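I've been putting off writing this one up, mostly because so much of looking after a two-armed cell is tightening things you tightened last month, and I wasn't sure anyone would want to read it. Then Kiros Tefera wrote to ask how I keep mine going (he's building something similar out at Tredoldale, in a space even more awkward than mine), and my reply got so long that I thought I might as well put it up for everybody.

The cell lives at the back of the Garthorpe workshop and it has been there since December. I call it Gillwood, after the street I grew up on, and yes, I do talk to it. It's a table with a dark fabric surround and an arm on either side of the job, and most of what I do is make sure that when I come back to it in the evening it's the same cell I left in the morning. You'd be surprised how much a thing can drift when it's only being asked to move pens and bottles about!

So, the monthly going-over. I start with the power off and a mug of tea well out of reach, and I go round the table clamps first. The front ones work loose sooner than the back ones on mine, and I've never got to the bottom of why. I nip each one up by hand, then push down on the table edge with my palm and feel for any give. After that I look up and check the brackets and the fabric. A sagging bit of cloth doesn't sound like much, but if it droops into an arm's path you'll be picking threads out of a joint for the rest of the night.

Then it's the joints themselves. I move each arm by hand through its whole range, slowly, listening as much as feeling. There are 38 screws on my list for the pair of them, and I go through them in the same order every time with the same little driver. In the spring I found one of the wrist screws had backed out by a good two turns, which explained a fortnight of pens being put down slightly crooked and me blaming the software. Sorry, software.

Cables come last. I like a bit of slack and plenty of room for it to move, and I run my fingers along the whole length feeling for kinks or flat spots. The right arm is the fussy one here, and I've already replaced its lead once. The new one came from Sumampouw, who do a nice bendy cable and will cut it to length if you ask them kindly. I had them make it 170 centimetres, which is more than I need, but I'd sooner coil up the extra than find myself short.

Once it's all back together I power up and lay out my usual test things, the whiteboard and marker, the eraser, the bottle and so on, and let it have a go at them.

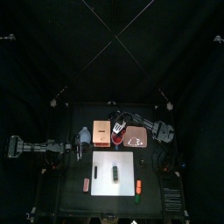

How often should you redo the zero positions on the arms?

Once a month is plenty for a cell that's used most days, and again any time you've taken a joint apart or given an arm a proper knock.

My own way of doing it is a bit homespun. I have a printed card with a cross on it that I tape to the same spot on the table, and I bring each gripper down to it in turn and write the readings in a notebook. If they match last month's, I leave well alone. If one is out, I go back over the screws on that arm before I touch any settings, and more often than not that's where the trouble is. The one time I skipped that step I spent until 13 minutes past midnight correcting for a loose bolt, then tightened the bolt the next morning and had to undo the lot.

Kiros also asked about the gripper jaws. I wipe mine with a barely damp cloth and let them dry properly before they go near anything shiny. Marker ink is the worst of it, and it does get everywhere in the end.

I'm on page 98 of the notebook now, so I'll need a new one before long, and I still haven't sorted out that front clamp. If yours stays put, do tell me what you've used, and I'll give it a try at the next going-over.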